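登壇用メモ(発表者ノート)
双腕アーム貸出サービス「Serketti」を造花の仕分けで見た話
持ち時間は質疑込み、録音なし、資料の配布なし

■ スライド1 前置き

こんにちは、と言ったらすぐ本題に入る。自己紹介は司会がやってくれるので繰り返さない。
最初に立場をはっきりさせる。私はこのサービスを買う側の人間で、売る側から謝礼は受け取っていない。交通費も自腹。だから遠慮なく言う。
Serkettiは、Curkorer社が月額で貸し出しているアーム2本と制御ソフトのセット。営業資料には「繊細な品物の取り扱いを、設置したその日から」と書いてある。うちで扱うのは造花で、アレンジメントの材料を茎ごとにそろえてトレーやかごに入れる作業。これを任せられるなら繁忙期はずいぶん楽になる。
「その日から」という言葉、会場で信じる人がいるか聞いてみる。手が挙がらなくても気にせず進む。

■ スライド2 作業台

スライドを出してから少し黙る。字がないスライドなので、皆さんが見る時間をとる。
右のアームがバラを1本持っている。茎が細いので、閉じる力の設定がそのまま結果に出る。葉だけの小枝が台の上にばらけて置いてあるが、うちの現場でも材料はこんなふうに散る。カタログの写真のようにきれいに並んだ状態から始まる評価は信用しないでほしい、とここで言う。
ケーブルの話もする。アームから長い黒いケーブルが床のほうへ垂れている。見積もりに配線の処理は入っているのか、必ず先に聞くこと。私は後から聞いて、別料金だと言われた。
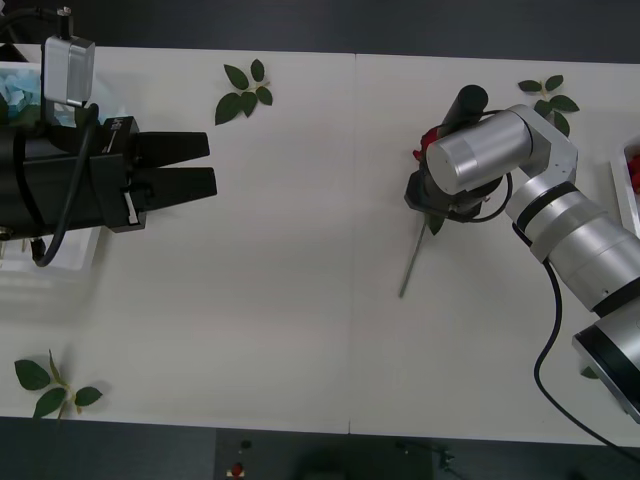
■ スライド3 営業資料の数字をどう読むか

資料には「1時間に53本」とある。大きな字で。
何の53本かが書いていない。担当のウィルソン・チャベス(Wilson Chávez)さんに問い合わせたところ、まっすぐな棒状の品物を、向きをそろえて供給した場合の値だという返事だった。造花の茎は枝分かれするし、花の頭は重いし、葉は隣の茎に引っかかる。棒の数字をもらっても困る。
チャベスさんの名誉のために言っておくと、返事は早かったし、ごまかしもなかった。資料を作った人と答えた人が別なのだと思う。
私たちが決めた合格の条件は次のとおり。
・人がやり直しに入るのは1時間に5回まで
・花びらに跡を残さない
・品種を切り替えるときの再設定は6分以内
ここで「厳しすぎる」と言われるはず。前回の社内発表でも言われた。人間の新人に初日に求めるのと同じ程度だと答える。

■ スライド4 手先のカメラ

売り文句の二つ目が「手先の目で花を見分ける」。
布のような質感の、淡い青の花びらが画面いっぱいに広がっている。まんなかに白っぽい粒のような芯。ここまで寄ると、茎がどこにあるのか私にはわからない。わかる人がいたら教えてほしい。
ピントも甘い。花の種類を当てるだけなら色で足りるだろうが、つかむ場所を決めるにはこの距離の絵だけでは心細い。上から見下ろす固定カメラと組み合わせて使うのが前提だと、資料の脚注に小さく出ている。固定カメラは標準セットに含まれるのか。含まれる。ただし取り付けの支柱は含まれない。こういうところを読んでください。

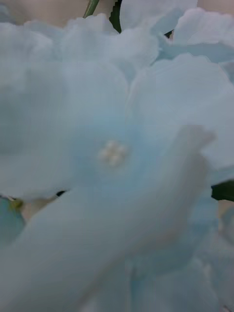

資材加工課 機器評価班

課の名前を出したので補足。評価班は3人で、ソコロ・カブレラ(Socorro Cabrera)が記録、リゼット・サパタ(Lizeth Zapata)が材料の準備、私が文句を言う係。笑いが起きなければ流す。
サパタからは、花の向きによって同じ品種が別物として登録されてしまった、という報告が上がっている。横向きに置いたアジサイと、正面を向いたアジサイ。登録画面に二つ並んだ。手で統合できるが、統合した後に片方の設定値が消える。仕様だと言われたが、私は不具合だと思う。
カブレラの記録票は希望者に見せる。回覧するだけで、持ち帰りは不可。

■ スライド5 比較対象

比べたのはStrebelという据え置き型で、5月に見積もりを取った。こちらはアームが1本しかなく、手先にカメラもない。代わりに、治具に差した茎を順番に抜いて移すだけなら設定がほとんどいらない。
どちらが上かという質問には答えない。用途が違う。ただし「2本あるから2倍速い」という理屈にはうなずかないように。片方が待っている時間を、営業の動画では編集で詰めていることがある。動画をもらうときは無編集のものを頼む。

■ スライド6 何が決め手になるか 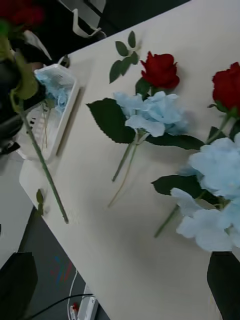
契約を延ばすかどうかで、いちばん引っかかっているのは複合の茎の扱いだ。うちの主力商品Minskaは、違う花を一つに束ねた形で入荷する。台の上に寝ている2組がちょうどその形で、赤いバラと淡い青のアジサイが一緒になり、中央の組は下のほうで茎が二股に分かれている。二股のどちらをつまむのか、束ねてある根元をつまむのか。人なら持った瞬間に重さで直すところを、設定画面では「把持点」の一項目で済ませてある。ここを品種ごとに手で入れるなら、6分で切り替えるという条件は怪しくなる。葉の張り出しも大きいから、隣の組に触れずに持ち上げる動きまで指定したい。Curkorer社は「次の版で対応予定」と言うが、時期を聞くと口が重くなる。予定に月額は払えない。

■ スライド7 いまの時点での判断

本契約はしない。試用の延長だけ申し込んだ。延長の条件として、複合の茎での実測値を先方の負担で出してもらうよう頼んである。回答待ち。
良かった点も言う。非常停止の位置は手が届きやすい。画面の日本語も自然で、直訳で意味が取れない箇所は見つからなかった。問い合わせ窓口も親切。
気に入らない点は、脚注が多いこと、支柱と配線が別料金なこと、登録の統合で値が消えること。三つ目は直るまで言い続ける。

■ 質疑の備え

・「うちは生花だが使えるか」→ 試していないので答えない。造花の結果から推測もしない。
・「価格は」→ 見積もりは会社ごとに違うので先方へ。うちの金額は出さない。
・「導入すると人は減らせるか」→ 今の仕上がりでは減らせない。材料を並べる人が要る。
・ハディージャ・スラウイ(Khadija Slaoui)さんが来ていたら、安全柵の基準の質問は彼女に回す。事前に了承済み。
・時間が余ったらスライド2に戻して、ケーブルの見積もりの話をもう一度する。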